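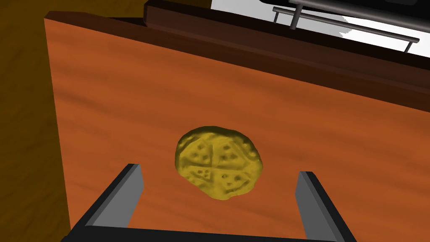 Wira gorge with a campervan, which end to start from?

Started by knikzad_s

We have four nights at Utengate in July and want to walk the Wira gorge one of those days. The leaflet from the site only shows the lower car park. On the map there is also a lay-by near the top, past the Wike turning, which would save a lot of climbing. Has anyone left a van there for the day? Ours is the long wheelbase sort and I don't want to reverse half a mile if it's full.
Shahram

adesuwa_o
Top lay-by is fine for a car. I wouldn't take a long van up. The lane after Wike is single track with two passing places, and the second one is usually full of parked cars in July. Lower car park, start early, and you come down at the end of the day when your legs are tired. The climb is 310 metres spread over the whole walk, so it isn't as bad as it looks on the map.

GarbaN
Disagree with that. We took a long wheelbase up last July, on a weekday, and had no bother. Got there before nine and there was one other vehicle. Coming back down we met a tractor and he reversed, not us. If you start at the bottom you do the dull part through the plantation twice.

adesuwa_o
You were lucky with the tractor. The plantation is 37 minutes by my watch each way and it's shady, which in July I'm glad of.

sevimt
Has the footbridge below the second fall been put back? It was taped off when we went and we had to go round by the quarry track. That adds a fair bit if you've got children with you.

GarbaN
Bridge is back. New handrail on one side only. The boards get slippery so go steady.

knikzad_s
Thanks all. Two adults and a ten year old who walks well. Is there anywhere to swim? And is it worth going on to Plirnell from the top, or is that a separate day?

kelechi_y
Pool under the lower fall is the usual place. It's deep on the left side under the rock and shallow on the right, with a gravel bank to get in from. Very cold even in summer. The upper pool looks nicer but the current pulls towards the lip and I wouldn't let a child in it.

Plirnell is a separate day in my opinion. The path across the moor isn't marked for the last stretch and there's no shelter.

sevimt
We did both in one day and it was too much. The fall at Plirnell is a single drop into a narrow slot, and you only see it properly from the far bank. Go after rain or don't go. In a dry spell it was barely running and we'd walked over 200 minutes to see it.

GarbaN
I'd do Plirnell over the gorge if I only had one day. Far fewer people.

adesuwa_o
Not with a ten year old and no path.
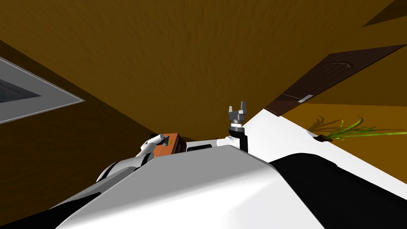 Camping and Overnight Stops

Moved here by kelechi_y as the rest is about pitches

knikzad_s
Next question then. Is the lower field at Utengate any good? They've offered us that or a hardstanding by the gate.

sevimt
Lower field is by the river and you can hear the water all night, which we liked. Midges in the evening though. It's grass and it was soft in the gateway when we were there. With a heavy van I'd take the hardstanding.

kelechi_y
Hardstanding. The lower field is a long way from the toilets, and the tap down there drips rather than runs. Tents are better off on it than vans.

GarbaN
We've been on the lower field three times and never got stuck. Park nose out, near the hedge. The gate pitch has cars going past until late.

knikzad_s
Going to ring them and ask how wet the field has been. Probably the hardstanding, and the gorge from the bottom on the second day. We'll leave Plirnell unless it rains.

Last post 3 December 2023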